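Search this book
Go

Chapter 12 — Warranties, returns and faulty goods

Most of us throw the box away before reading whats printed on it. Then the kettle stops working and we want to know where we stand. Two questions to keep in mind through this chapter. Who did you pay? And what were you told when you paid?
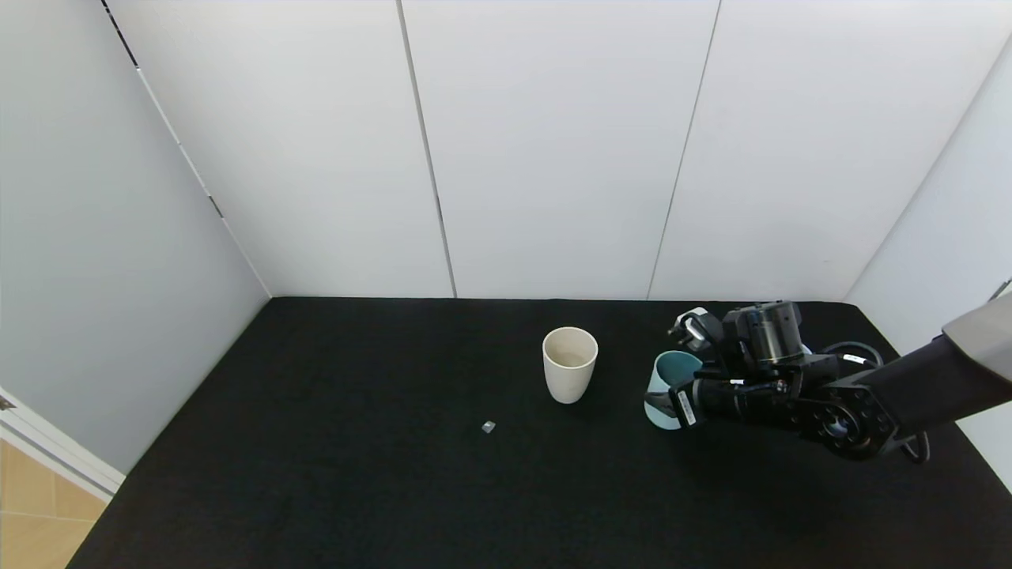
A warranty is a promise from the maker. Your rights against the seller are separate — they come from the law and a shop notice can't remove them. "No refunds on sale items" is the usual one. Fine for a change of mind. Not fine for a fault.

Take Maya Mahasneh. Bought a Valtach washing machine from Gornier for 1,318, delivered on a Tuesday. Dead after 52 days. The shop told her to ring the maker. The maker wanted 124 for a call-out. She paid it. Should she have? We come back to her case in section 12.3, along with the letter she sent afterwards.
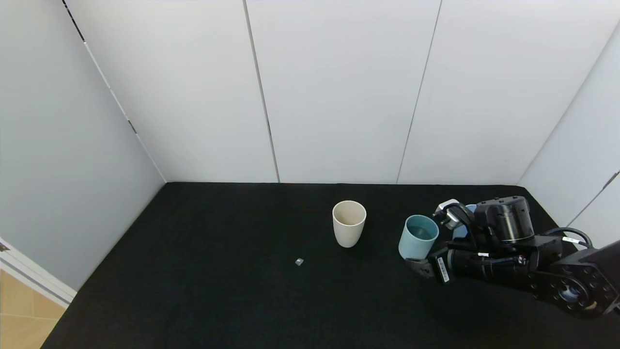

Some terms before we start. Fault — goods not as described, or not fit for their normal use. Remedy — repair, replacement or money back. Durability — how long a thing ought reasonably to last, given the price and the type. Wear and tear is not a fault, though sellers do like to stretch teh phrase.

Keep a receipt of your own to hand for the first exercise. Any shop, any amount.

12.1 Who is the seller?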